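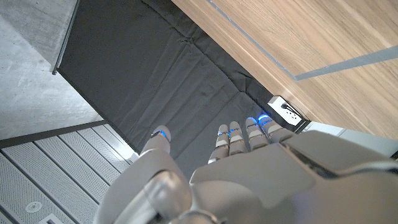 How Cloth Folds and Creases

Cloth is made of threads. In woven cloth, one set of threads runs lengthwise. This set is called the warp. A second set, the weft, crosses it, going over and under. In knitted cloth, a single thread is pulled into rows of loops. Both kinds bend easily because the threads can slide a little where they touch.

A fold is a bend in the cloth. A crease is a line that stays after the cloth has been folded or pressed. A wrinkle is a small, uneven crease. Wrinkles form where there is more cloth than the space needs, so the extra has to go up, down or sideways.

Stretching removes some wrinkles. When cloth is pulled over a slope or a hollow, the pull is not the same everywhere. Where the pull is strong, the surface is smooth. Where it is weak, the cloth bunches. A crease that runs diagonally often shows that two corners are being pulled harder than the other two.

Dark cloth and light cloth can have the same wrinkles, but they look different. A wrinkle is seen by its shadow, and a shadow on dark gray is harder to pick out than a shadow on white.

Try it

You need a square of cotton 40 centimeters on each side, a mixing bowl and a partner.

1. Lay the cloth flat over the bowl.
2. Push the middle down 3 centimeters with one finger. Look for lines running out from your finger.
3. Ask your partner to pull two opposite corners. Draw the lines.
4. Let go. Pull the other two corners and draw the lines again.

Compare the two drawings. The main lines should have changed direction.

Words to know

Warp: threads that run the length of the cloth.
Weft: threads that cross the warp.
Tension: how hard something is being pulled.

Text: Zlata Hordiienko
Checked by: Tamara Onyshchenko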